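How do I fold slippery knit sports shirts so they stay square?

Asked by Roltcombe_Kit

I look after the kit for a small club in Roltcombe. After each wash I have 21 match shirts to fold, all a thin synthetic knit with a slight sheen. Cotton T-shirts give me no trouble. With these, the first fold slides as soon as I make the second, and the finished shirt ends up wider at the bottom than at the top. The stack then leans over in the cupboard. I fold on a smooth white table. Would starch help, or is it down to the method?

Tessier
Posted in Laundry and Clothes Care

Don't use starch. It does very little on polyester and leaves marks. I just roll mine.

Pascal Chauvin
Posted in Laundry and Clothes Care

Starch is meant for cotton and linen, so I agree with leaving it out. Rolling is fine for a bag, but rolled shirts don't stack well in a cupboard. The method below works for me on the Zesport shirts we use, and should suit any light knit.

Lay the shirt face down with the collar away from you. Smooth it from the middle outwards with flat hands. Don't pull at the hem, as the knit stretches and springs back later, and that is usually what makes the bottom wider.

Fold one side in so that the new edge runs straight from the middle of the shoulder to the hem. Lay the sleeve back on itself so it doesn't cross the centre line. Repeat on the other side, then check that the width at the collar matches the width at the hem. If it doesn't, open the last fold and do it again. Pushing the edge across with a finger only moves the top layer.

Bring the hem up to a hand's width below the collar, then fold once more. Press down with your palm for 3 seconds after each fold. Thin knit holds air between the layers, and most of the sliding comes from that.

Two further points. Use the seams as a guide only if they are straight. On many sports shirts the sleeve or side seam is curved, and folding along it gives you a slanted edge. Secondly, a smooth table makes the sliding worse - a cotton towel underneath is enough to stop it.

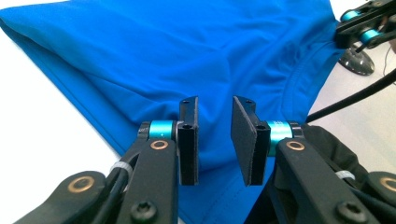

Blue knit shirt before squaring up: the long fold runs at a slant and the stitched seam curves.

Soft wrinkles like those can be smoothed out by hand. A slanted fold needs opening and laying again.

Brillbridge
Posted in Laundry and Clothes Care

The towel works. I'd add a folding board, or a piece of stiff card cut to the width you want. Place it below the collar, fold both sides over it, slide it out, then fold up from the hem. All the shirts come out the same width, whatever their size. Mine took 90 seconds a shirt to begin with and is a good deal quicker now. Make sure the shirts are fully dry first - damp knit clings and the edges curl.

3,623 views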